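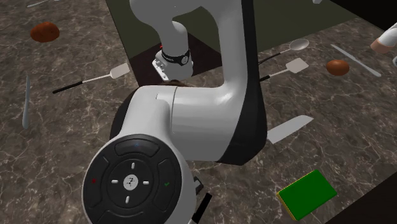

## Nindel kitchen pack for the arm sim - worth paying for?

**gbolger**

I'm looking at the Nindel countertop pack, the paid one with the marble counter and the loose utensils. The list price is 39 a month per seat, and my department would need two seats. We teach an evening class on arm programming and our one real arm is booked solid until December.

Has anyone here used it for more than a trial? I want to know if the contact physics is good enough that a student's grasp on a spatula handle means something. The sales page only talks about rendering.

Glenys Bolger

**marl_pit**

Used it since spring. Rendering is good, the stone has proper veining and the steel looks like steel. Physics is fair. Spatulas and spoons are fine because the handles give you something to close on. Knives are bad. They lie flat on the counter and the collision shape is thicker than the blade you see, so the fingers stop a little short of it. If your students only do spatulas and the sponge they won't notice.

**unai_m**

I'd disagree about the knives. That was true in the first release. There's a setting called "fine collision" that is off by default. Turn it on and the table knives pick up properly. It costs you speed - I went from 70 steps a second to a lot less - but for a class that doesn't matter.

The cleaver is still wrong, I'll give you that.

**marl_pit**

I have fine collision on. Still short on the long knife. Maybe we have different grippers. I'm on the stock two-finger.

**unai_m**

Mine is a custom one we imported, narrow tips. That could be it.

**torchwood_lane**

Can somebody say what the arm model is like? I don't care much about knives. The free arm in the base package is gray boxes.

**unai_m**

It's detailed. The disc on the base joint has the check mark, the cross, the arrow button and the direction marks around the middle, and the wrist has its black band with the small printing. None of the buttons do anything when you click them, they're just geometry. If you want students to learn the buttons you need a real arm.

**torchwood_lane**

Thanks. That's enough for what I do.

**gbolger**

The buttons not working is a pity. Half of our first session is teaching people which one to press.

What about clutter? We want them to plan around things that are in the way, and the arm's own links too.

**marl_pit**

That part I'd recommend without reservations. You get a spread of utensils at different angles on both sides of the arm, plus the mat and the round food things (I've been calling them potatoes, my colleague says buns). The randomizer shuffles positions on reset. I ran 1000 resets overnight and only had a few where two objects spawned inside each other.

One thing to know - the big upper link blocks a lot of the counter from some camera positions. If you train on a single fixed view you'll lose the spoon handle behind it. Add a second camera.

**pk_sorrel**

Counterpoint: Pirkiletti does the same thing for a one-time 60, and you own it. It has fewer objects and the lighting is flat, but the contacts are better than Nindel's out of the box. I moved over after Nindel changed the license terms and I haven't missed it.

**unai_m**

Pirkiletti has no soft bodies though. The sponge in there is a brick. In Nindel you can at least squeeze it.

**pk_sorrel**

How many people are squeezing the sponge?

**unai_m**

Me. Wiping tasks are most of my work.

**pk_sorrel**

Fair enough. For wiping I'd stay with Nindel too. For a beginner class doing pick and place I'd still save the money.

**gbolger**

Does Pirkiletti run on ordinary lab machines? Ours are old.

**pk_sorrel**

Yes. We have it on the PCs at Uletdale, and those are nothing special. Turn shadows off.

**marl_pit**

Nindel will run on old machines at low settings but the load time is long, roughly two minutes on mine. Ask them for the class license before you buy seats. It isn't on the price page. You have to email.

**gbolger**

I've emailed Nindel about the class license and started the Pirkiletti demo on one lab PC. Will post what the students make of each after they've had a session with them.

**unai_m**

Try fine collision on during the trial, it's under Scene > Contacts.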